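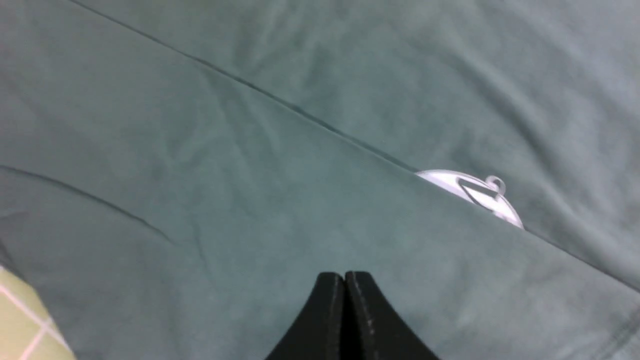
About Caltby

Caltby collects and publishes retail prices. We follow what households in the Barum Valley pay for groceries, clothing, fuel, rent and household goods, and we put out the results every month in a bulletin anyone can read free of charge.

The company started in Volten as a side project of a small market research office. Local employers kept asking whether the national inflation figures matched what their workers were paying at the register, and there was no local number to give them. The first bulletin was two pages long and covered food only. Clothing and household goods came next, then rents. We opened a second office in Ojeda when the survey grew to take in the south end of the valley.

What we do

Our basket holds 300 items. Each one has a written description that sets out the size, grade and type of product, so that a pound of ground beef in one store can be compared with a pound of ground beef in another. Price collectors visit stores during the first half of the month and enter shelf prices on a tablet. Sale prices count if any shopper can get them. Prices that need a coupon do not.

Roughly 2,000 price quotes go into each bulletin. Some items are checked at many stores and others at only a few – eggs and milk are priced almost everywhere, while a washing machine is priced at the handful of places that sell them.

If an item is out of stock, the collector marks it missing and we carry the last price forward for one month. After that we pick a substitute and adjust for any difference in size. Package changes are recorded separately. When a box of cereal gets smaller and the price stays the same, we treat it as a price increase.

Clothing

Clothing is the hardest part of the basket. Styles change with the season, and a shirt priced in March may be gone by June. We handle this by matching on fiber content, weight and type of garment. Seasonal items such as winter coats are left out in the months when stores do not carry them. 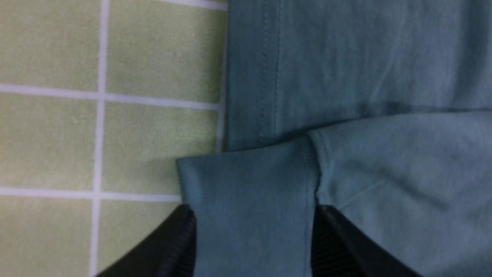

Teal cotton against green tile.

Who uses our work

Employers use the bulletin when they set pay. Landlords and tenants look at the rent tables before a lease comes up. Reporters in the valley quote the food figures, and teachers have used them for classroom projects. We ask only that Caltby be named as the source.

We also do paid work. Retail chains and city offices hire us to run separate price surveys, and the fees cover the cost of the free bulletin. Paying clients do not see the monthly figures early, and they have no say in which stores or products are in the sample.

Corrections

When we find a mistake, we fix the table and list the change at the bottom of the next bulletin. Older issues stay online as first published, with a note at the top – the December issue, which had two rent columns switched, is one of these.

Contact

The Volten office handles questions about the bulletin and requests for past data. The Ojeda office handles paid surveys and applications for price collector jobs. Both are open from 8:30 a.m. to 5 p.m. on business days.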